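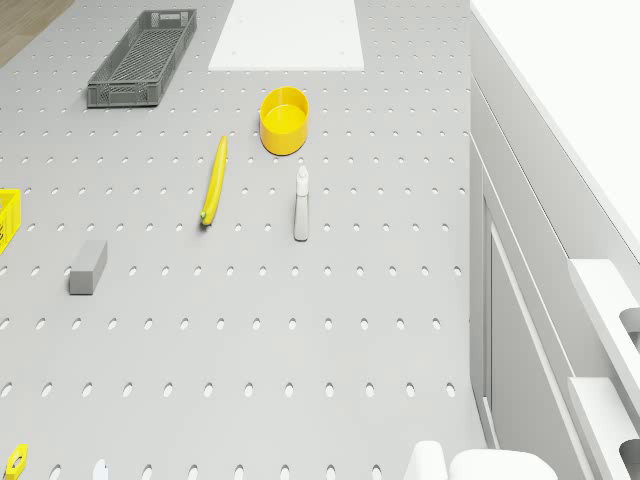 Page last changed: Sep 1, 2021

Wanted: patient people to help us pick a gripper

Clesus has one simulated arm, 2 candidate grippers and more opinions than either. We are looking for remote participants to drive the arm through a kitchen clear-up and tell us which gripper they would rather never see again.

The job is teleoperation. You log in, you get a table with holes in it, and you try to put things into crates. The banana is harder than you think. So is the bowl, in a more personal way.

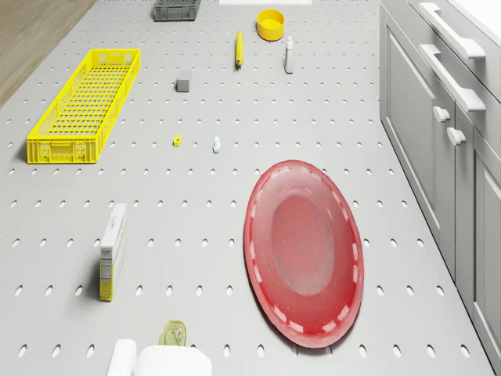
Simulator render: Clesus / Ilse Van Acker

Each participant does 20 short sessions over three weeks, half with the Dratusora fingers and half with the Osano ones. We also switch between two controllers and between a wrist view and a wide view of the room, without asking which you prefer. You may tell us anyway — there is a box on the form.

What we need from you: a decent internet connection, a mouse with a working wheel, and the ability to drop the same mug several times and still fill in a questionnaire politely. 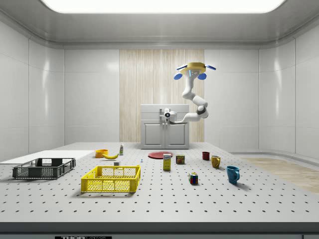 Robotics experience is fine but buys you nothing. In the January round we logged 882 attempts, and the best scores came from a piano teacher. Our engineers finished mid-table and have asked for a recount.

Pay is $120, sent after your last session. Quit halfway and you get half. Sessions can be booked on evenings and weekends, and the arm keeps whatever hours you do. 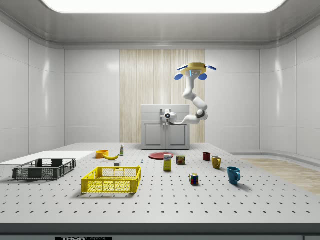 You can't take part if you work for a gripper maker, or if you helped build the Cortés controller — Évan Sabatier, this means you.

To apply, send a few lines to Ilse Van Acker through the contact form. Give your time zone and say whether you are left-handed. Please don't attach a résumé.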